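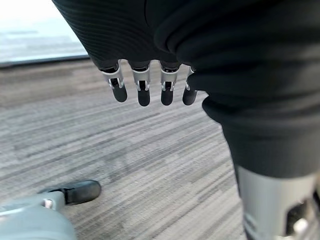

A tubular cover is cut to one length but has to serve at several. It must reach when the part inside is fully extended, and the surplus has to go somewhere when the part is bent or drawn back. Where it goes is decided by the fabric, the ease and the position of the fixings, and it is best decided at the drafting stage. Surplus cloth tends to gather at changes of section. The finely ribbed black fabric over the hand bunches into thick folds across the palm and back, while the sleeve on the limb beside it shows softer wrinkles, with a loose fold where it meets the end finger. The fingers are left uncovered, and the sleeve stops at the smooth grey cylinder. Both edges matter to the pattern cutter: one borders a row of separate projections, the other a plain round section.

Course: Technical Textiles, Unit 4. Covers and sleeves for jointed forms
Notes by Marjan Abbasi, revised in March with corrections from Emilian Ciobanu

4.1 Terms

Ease is the difference between the girth of the finished cover and the girth of the part inside it. Positive ease means the cover is larger. Negative ease means it is smaller and is held in place by stretch.

Length allowance is the additional length built in so that the cover does not pull at full bend. It is measured along the outside of the bend, where the path is longest.

A fold is a bend in the cloth that stays where it is put. A wrinkle moves when the part moves. In practice the boundary is not sharp, and you should state in your report which features you are treating as folds.

4.2 Rib direction

A rib may run along the tube or around it. In a ribbed knit, stretch is greatest across the ribs, so ribs laid lengthways allow the girth to change and resist extension in length. Ribs laid around the tube do the opposite. A ribbed weave has little stretch in either direction unless it contains an elastic yarn, and should be cut with positive ease.

Do not identify a knit or a weave from the surface alone. Fine ribs look much the same in both at arm's length. Use the pick glass and unravel a cut edge.

4.3 Working out the cut length

Take the Ostcombe practice form. The straight length between fixing points is 600 mm. The length allowance for the bend is 50 mm. Each end has a 50 mm turning, giving 100 mm for the pair. The cut length is therefore 750 mm.

The girth at the widest point is 374 mm. For the stable woven sample, add ease and seam allowance separately and write both on the pattern piece. Do not combine them — Carter Poirier's marked patterns from the last course show how hard a combined figure is to correct afterwards.

4.4 Ends

An end on a plain cylinder can be held by a drawcord, an elastic casing or a clamp band. The choice depends on how often the cover comes off. A drawcord needs a channel wide enough not to roll.

An end that borders several projections is harder. A single opening will gape between them. Separate openings lie flatter but need a reinforced point at each division, and this is where tearing usually starts. Stitch the division before cutting into it.

4.5 Practical

Cut two covers for the practice form, one from the Peltero rib and one from the Vivesov plain weave. Fit each in the straight position, bend the form to its stop, and mark with chalk where the folds settle. Straighten, bend again and mark in a second colour. Record the distance of each mark from the upper fixing.

Where the two sets of marks agree, treat the feature as a fold. Leave the covers on the forms for Diane Melnyk to check, with the pattern pieces pinned to the lower end.

Reading for Unit 5: Girard, handout on gussets, sections 1 and 2.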